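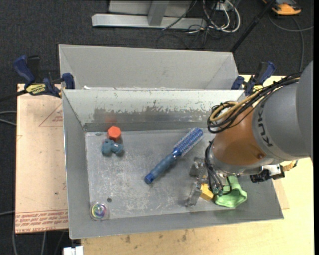
1 min read

I bought the Dusten drawer organizer from Trurnex in November, after a long morning spent looking for tape. It comes as 13 trays and a sheet of 16 rubber feet, which tells you somebody there has strong feelings about feet.

The trays click together well and slide apart only if you yank. The shallow ones are great for pens and batteries. The deep one is too tall for my kitchen drawer — measure first, I didn't — so it lives on a shelf and collects mail. The label stickers gave up within a week.

Would I buy it again? Yes, minus the stickers. 4 stars out of 5.

Wurnton Home Reviews | Contact | © Wurnton | Back to top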